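Wurwood Forums > Arms and Grippers > Troubleshooting

Gripper closes late on one arm, now it has pinched someone

benchrat_15
Two-arm setup, both arms on the same controller, Eltau gripper drivers on each. Task is picking small cubes out of a tray. For the past couple of weeks the near gripper has been closing late. The arm gets to the pick point, the close command goes out, nothing happens, and then the fingers shut after the arm has already started to lift. Usually it just misses the cube. Yesterday the run had timed out, a coworker reached in to straighten the tray, and the fingers shut on his thumb. No real injury, a bruise and a bad word. I've stopped running it until I understand this.

Things tried so far: swapped the USB cable, reseated the connector at the wrist, power cycled everything. It failed 7 times in 20 picks before the cable swap and 7 in 20 after.

torque_and_tea
Do the logs show the close command going out on time? If they do, I'd look at the driver queue. The Eltau boards hold a command if the last one hasn't been acknowledged. When the ack finally comes in, the held command runs, no matter how old it is.

benchrat_15
Command is on time in the log. I don't have the ack logged. Will add that.

millwright_dot
Forget the queue for a minute. Why was a hand in there with the motors powered? A timeout is not a stop. All it means is that the script gave up waiting. You need to cut motor power before anybody touches the tray, every time.

benchrat_15
Fair. We have a stop button on the bench but people only use it when something is going wrong. Layout as it is now, from the near wrist camera: 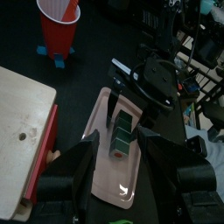

Near gripper open over the green cubes, other arm's gripper at the far end of the tray.

The other arm never does it, by the way. Same driver version on both.

torque_and_tea
Is the tray fixed down? I see blue tape on the cup but none that I can make out on the tray. If it slides when a finger touches it, people are going to keep reaching in to straighten it.

benchrat_15
Not fixed. The cup kept getting knocked over so that one got taped. I can do the tray too.

oldservo
I don't buy the queue theory. If it was the queue you would see it on both arms. One arm bad and one arm good with the same software says hardware to me. I had a Guerreiro gripper do the same thing and it was a worn pinion. The motor turned, took up the slack, and then the fingers moved. Power off and wiggle the fingers by hand, see how much play there is.

torque_and_tea
Slack gives you a fraction of a second. He's saying the fingers shut after the run had timed out. No pinion is that worn.

oldservo
Could be two faults. Seen that too.

millwright_dot
Could be either, and it doesn't change what they should do with their hands.

benchrat_15
Checked the play. Both grippers feel the same, so I don't think it's the pinion. Ack logging is in and I did 20 picks with everyone standing back. Late close on 7 again (I know). On all of them the ack for the previous open command is missing, then shows up late, and the close runs right after it. Worst one was 15 seconds.

torque_and_tea
That's the queue. There's a max age setting for held commands in the driver config, and the default is off. Set it to 2 seconds and the board will drop anything older.

oldservo
OK, but something is still making the acks late on that arm only. Dropping old commands hides it.

torque_and_tea
Agreed, it's a safety fix and the cause is still in there. Try swapping the two driver boards and see if the fault moves.

benchrat_15
Max age is set to 2. Still missing picks but no more late closes. Tray is taped down. New rule is stop button in before any hand goes over the table, and I put a sign up. Boards get swapped when I have a free afternoon, I have a spare on order from Cundstead in case it's the board.

millwright_dot
Wire the stop so it drops motor power and test it with a meter. On some of these it only tells the software to pause.

benchrat_15
Didn't know that. Checking before I power it up again.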